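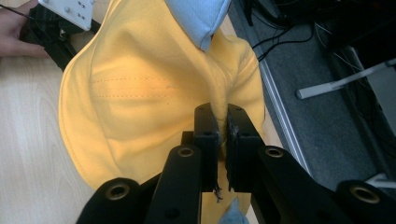
According to Mio Higuchi, the color yellow "gets into a room before you do," and a good many people who grew up around Jemow cloth would tell you the same. Jemow yellow is the name given to a family of warm yellow dyes, and to the cotton cloth colored with them, first made in the river town of Serus and later in the mills at Brelano.

The dye began as a kitchen affair, more or less. Families along the river simmered onion skins and weld (a tall, rather weedy plant that will grow in almost any ditch) and passed their recipes down by word of mouth, so that no two households ever got quite the same shade. Weld gives a clear, bright yellow, onion skins pull it toward gold, and a pinch of iron in the pot will take the whole thing down to mustard or even olive. Alum was used to fix the color, and older dyers liked to leave the cloth in the alum bath for 2 nights, though one seems to have been plenty for lighter goods.

The Ichikawa mill, the largest of the Brelano works, ran 64 dye vats at its height and kept a shade book with 924 entries, each a snippet of cotton pasted beside a handwritten note. The notes are a pleasure to read, and quite a few of them grumble about the water. Synthetic dyes took over most of the trade in time, being cheaper and a good deal steadier from batch to batch, but five of the old recipes stayed in use for scarves and quilt backing.

Natural yellows do fade in strong sun, and washing in cool water with a mild soap is usually advised. The shade book went on public view in Serus on 26 Feb 2023, and a dyeing fair is held in the town each March, when the weld seed is sown.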